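# Chapter 10: Cords, Plugs, and Power Strips 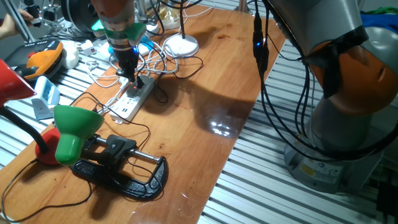

*Hadcombe College — Department of Household and Building Studies*

Most work surfaces in use today have electricity somewhere on them. A desk lamp needs an outlet, and so do a charger and a radio, and the wall outlet is often behind the furniture or on the wrong side of the room. The usual answer is a power strip. It lies on the table or under it, and the cords collect around it.

A white strip on a wooden tabletop, with a plug in one of its sockets and white cables looping across the wood behind it, is a common enough arrangement. The small red light near one end is an indicator. On many strips a light of this kind shows that power is reaching the sockets, but its meaning varies with the model, and the instructions should be read before anyone relies on it.

In this chapter you will learn how to place a strip, how to work out what it can carry, and how to manage the extra length of cord that nearly always comes with it. The wiring inside the wall was covered in Chapter 9 and is not repeated.

## 10.1 Where the strip goes

A strip should lie where it can be reached without moving anything heavy. It should stay clear of sinks, plant pots, and drinks. If it has to be on the tabletop, the back edge is the better place. Strips with mounting slots can be screwed to the underside of the table, and this leaves the surface clear.

Finished wood needs some care. Rubber feet may mark a glossy varnish over time, and a lamp base dragged across it can leave a scratch. Lift the lamp, then move it. Felt pads are cheap and can be replaced when they wear thin.

Never plug one strip into another. Students ask about this every year, usually in connection with a long table, and the answer is to buy a strip with a longer cord or have another outlet put in.

## 10.2 Reading a cord

Take hold of the cord at the plug and follow it with your hand to the other end. With a tangle, this is faster than looking. Label each cord near the plug as you go — a strip of masking tape will do. Kibet Lyimo's workbook, which accompanies this text, has a blank chart for recording what you find.

Check the outer covering as you follow it. Cracks, flat spots, and bare wire all mean that the cord comes out of use.

**Terms to know:** load, rating, indicator light, strain relief, grounded plug

**Before you begin:** Choose one table at home or in the shop. Draw it from above, mark the nearest wall outlet, and draw in every cord that crosses the surface. Keep the drawing for Section 10.4.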